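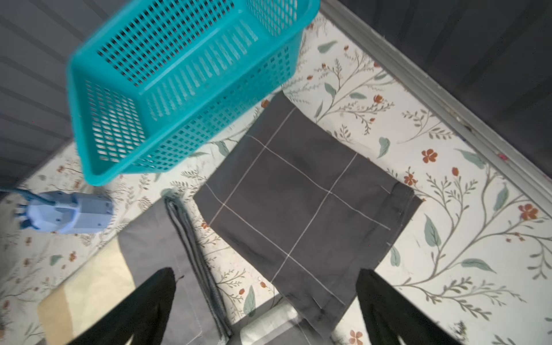

Section 2. Planning and budgeting before you order

Welcome, and thank you for picking up the Tokitz folding station guide before rather than after the delivery van arrives. Most of the phone calls we take in the first month are about things that could have been sorted with a tape measure and a quiet half hour, so please do put the kettle on and read this section through once before you fill in any forms.

2.1 Decide what the station will handle

1. Make a list of the cloths you want handled in an ordinary week: tea towels, napkins, dusters and so on. Be fair to yourself and write down what you really wash, odd ones included.
2. Put a mark beside anything dark, checked or very thin. Such pieces are well worth trying at a demonstration before you commit, and you are welcome to post us a bundle of your own.
3. Choose your basket. A light plastic one with slotted sides is a good place to start, and it is cheap to replace. Buy two the same if you can, as changing to a different shape later means teaching the arm all over again.

Note: A patterned table cover is perfectly all right if you like one, but please bring it to the demonstration too. A busy print under a checked cloth can take longer to set up than a plain one, and it is better to find that out early.

2.2 Work out the space

4. Measure the table you have in mind. The Pemby arm needs a clear working area of 89 cm from front to back, with a raised edge on the far side so that small cloths don't slide off.
5. Allow room above the table as well. The basket is lifted and tilted during the work, and a low shelf that looks harmless on paper has a way of getting in the way later on.
6. Plan where the cables will run before you choose the wall. Leave a little slack, and keep every cable out of the path of the fingers.

Caution: Never set up the station where people have to reach across the table to get to a cupboard, a sink or a switch. If that is the only spot you have, talk to us first and we will look at a guard with you.

2.3 Set the budget

7. Start with the arm and gripper, and then put aside a further £3,000 for the table, edging, guard and fitting. Some customers spend less, particularly those with a sturdy table already, but we would sooner you had money left over than had to stop halfway.
8. Add spare finger pads. They come in packs of 16 from Byun, and one pack is plenty to begin with.
9. Decide whether you want the Puver care plan. It runs for 5 years and covers the wrist camera, the gripper and one visit a year. You can join at any time in the first twelve months, so there is no need to rush this one.
10. Set aside some staff time too. Someone will need to sit with the station while it learns your cloths, and those hours are easily left off the sheet.

Note: Prices in this guide were checked on Apr 28, 2021 and do not include delivery. Orders for fitting in August need a little extra notice, as our workshop runs on a smaller team that month.

2.4 Before you send the order form

11. Check the table measurements once more against step 4.
12. Write the basket size on the form, measured across the rim.
13. Keep a copy of your cloth list from step 1. The fitter will ask for it on the day, and you will need it again in Section 3 when you name your first folding job.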